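12/02/2019

Up late again, kettle on twice and forgot it both times. Room is nearly sorted. Got rid of the old desk at last, the one with the ink stains, and went for white in the end. 400 for the table which is silly money but Skoltberg only do the one size and I was sick of looking. Floor swept. Walls still want a second coat, July maybe, when the windows can stay open.

Moved three boxes of Fallano catalogues out to the landing. Why do I keep them. Tripped on one allready. Must ring the tip and ask what they take.

White shows everything, every crumb and cup ring, so new rule, no mugs on it. Broke the rule by teatime. Wiped it down, then again.
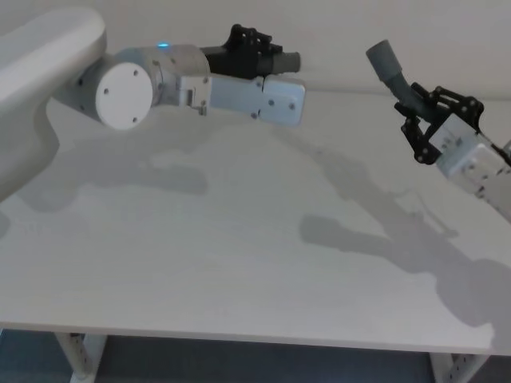
Need a better lamp too, the Hirose one buzzes and I can't think with it on. 44 quid for a new one, will wait til payday. Shelves next, if the brackets ever come. Bed now. Bins out first, bother.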